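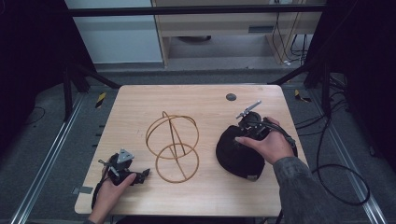 Fig. 1. Hand-held grippers at the table, one in each hand. Right one on the knit cap, wire piece to the left.

Handout 7 - Notes from the Endelcombe visit
Handling and Automation, second year
Visit date 17/10/2018. Notes put together by Abena Akolgo, with bits from Korkor Darko's notebook where mine ran out.

For those who missed it, and for those who were there and wrote nothing down (you know who you are). Read before the seminar. Not a full record.

Getting there, who we saw
Edlow site, Endelcombe, room 16. Sign in at the front desk, not the side door. Two groups, one before lunch, one after. Second group got the longer demo as the first talk overran. Odley is the name of their handling project, Kyei is the software that stores and plays back the recordings. People mixed these up all day, please don't in the write-up.

1. The basic idea
Person does the task, holding the grippers. No robot arm needed at this stage. The person feels the weight and the slip through their own hands but can only touch the object with the jaws - so whatever they manage, a gripper managed it. That is the bit to remember. Compare with last week: joystick control, where the operator feels nothing and everything takes ages.

Question from the group: why not just film bare hands? Answer: fingers do things the jaws can't. You would then have to translate one to the other and a lot gets lost. See section 4.

2. The objects
Two on the table in Fig. 1, and they are a good pair for teaching.

Knit cap - soft, crumples, no fixed shape. Press on it and it changes. Where is the edge? Depends on how it was dropped. Hard to write down a grasp point in advance.

Copper-coloured wire piece - two loops one over the other, a diagonal strut through both, small arch at the top. Holds its shape but it is mostly air. Plenty of places to close the jaws and get nothing. Thin wire is also awkward for depth cameras, which like a nice solid surface. Think about what the shadows on the table might do to a vision system aswell.

Exercise for later: for each object, say what you would need to know before closing the jaws. Half a page, sketches fine.

3. Layout
Light wood-grain table, rounded corners. Black metal bars around it, dark curtains or panels at the sides, grey carpet. Both grippers are cabled. Korkor's note says "watch the cables, they limit you more than you think" and I agree. Black cable runs off the table on each side, more of it in loops on the floor to the right. If you are planning your own rig for the project, draw the cable routes FIRST. Every year somebody leaves it to the end.

Also look for the yellow and black striped markers on the floor, near the far corners of the table. Mark anything people could trip over in your own plan too, you lose marks if not.

4. What gets kept
Kyei had 1361 recordings in it on the day of the visit. Each one is a single attempt, good or bad. Bad ones are kept and labelled. Asked how long before a new person is any use with the grippers - they said 8 practice goes then start recording. Seemed low to me but the second group had a try and most had settled down by then.

Typical faults we were told about:
- jaws closed too early
- object pushed off to the side before the grip
- two hands doing different things at differnt speeds
- operator blocks the view with their own wrist

Last one came up a lot. Worth a paragraph in the report.

5. To do
Report, two sides, by the end of the module. Cover the idea, one object in detail, one fault and how you would reduce it. Use a labelled diagram of your own, don't just paste Fig. 1.
Korkor is collecting names for the June visit, same site. Flat shoes.
Slides from the talk to follow when Edlow send them.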